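Your skin is the biggest organ you have. It keeps water in, keeps germs out, and lets you feel a feather or a pinprick. It also gets damaged a lot, so it has to be good at fixing itself.

## What skin is made of

Skin has 3 main layers.

The top layer is the **epidermis** (say "ep-ih-DER-miss"). It is very thin on your eyelids and much thicker on the soles of your feet. The outside of it is made of dead, flat cells packed tightly together. They rub off all day long and new ones push up from underneath.

The middle layer is the **dermis**. It is tough and stretchy, and it holds your blood vessels, nerves, sweat glands and the roots of your hairs. There are no blood vessels in the epidermis at all. If a scratch bleeds, you know it went down as far as the dermis.

The bottom layer is mostly fat. It is a cushion, and it helps keep you warm.

Look at the back of your hand with a magnifying glass. The skin that seems smooth from far away is covered in tiny lines that cross each other. Now bend your wrist back and watch the lines bunch up. The creases give the skin some slack, so it can fold and stretch when you move.

## What happens when you get cut

### First: stop the leak

When a blood vessel is cut, it squeezes itself narrower. Less blood gets through. Then tiny pieces in your blood called **platelets** arrive and stick to the damaged edges and to each other. They make a soft plug.

Next your blood makes a stringy material called **fibrin**. The strings form a net over the plug, and blood cells get caught in it. Now you have a clot. When the clot on the outside dries, it becomes a scab.

### Second: clean up

The skin near a cut often turns pink or darker than usual, feels warm and puffs up a little. Extra blood is flowing there, and it is carrying white blood cells. These cells swallow germs, dirt and bits of dead skin. This part can be sore for a few days.

### Third: build

Cells in the dermis start making **collagen**, a strong protein that works a bit like rope. New blood vessels grow into the gap. At the same time, epidermis cells creep in from both sides under the scab until they meet in the middle. Once they have met, the scab has no more work to do and falls off. If you pick it early, you can pull away new cells and start the bleeding again.

### Fourth: make it stronger

The new skin is weak at first. For months afterward, your body keeps taking out collagen and putting in better-arranged collagen. A deep cut from July might still be changing color the next spring. The mark that stays is a **scar**. Scars have no hair and no sweat glands, and they never get quite as strong as the skin that was there before.

## Why the edges matter

A long, narrow cut with its edges close together has only a small gap to fill. A wide scrape, like a skinned knee, has a lot of ground to cover, so it can take longer even if it isn't deep.

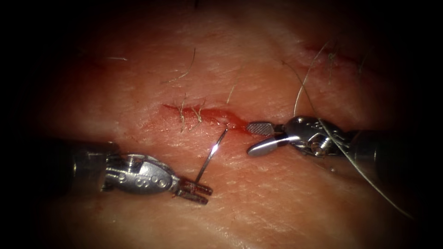

*A narrow cut in skin, with a thin line of blood along its edges.*

When a cut is deep or gapes open, a doctor or nurse may bring the edges together. They can use stitches, special glue or sticky paper strips. The body still does the healing. Stitches on the face usually come out sooner than stitches on a knee, which bends all the time and pulls at the wound.

## What to do about a small cut

1. Tell a grown-up.
2. Wash your hands.
3. Press on the cut with a clean cloth. Keep pressing and don't peek every few seconds.
4. When the bleeding stops, rinse the cut under clean running water.
5. Put on a bandage. Change it every day, and any time it gets wet or dirty.

Get medical help if the cut is deep, if it won't stop bleeding, if something is stuck in it, or if an animal bit you. Also get help if it becomes more swollen and sore after a day or two - that can mean germs got in.

## Words to know

**Clot:** a clump of thickened blood that plugs a damaged blood vessel.

**Collagen:** a strong protein that helps hold skin together.

**Dermis:** the middle layer of skin.

**Epidermis:** the top layer of skin.

**Platelets:** tiny pieces in the blood that help it clot.

*Written by Ryszard Adamczyk*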